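Acta de la reunión de seguimiento - proyecto Tundico
Julio, 16:00

1. Recogida en cocina
Govis da por buenos 200 episodios con cuencos de acero. Condori duda: el cuenco se agarra siempre por el borde.

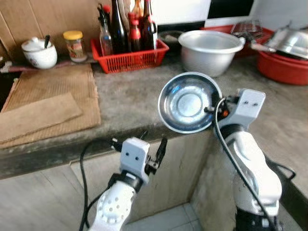

2. Variedad
Skustdale pide llegar a 1765 episodios. Se objeta que repetir la misma encimera no enseña gran cosa - el cuenco apilado sobre plato y platillo aporta algo, poco. 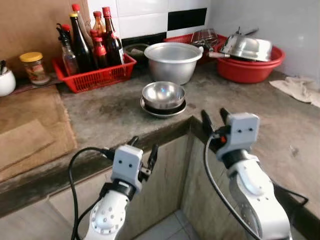
3. Acuerdos
Revisar 51 episodios dudosos antes de grabar más. Sin fecha para la entrega.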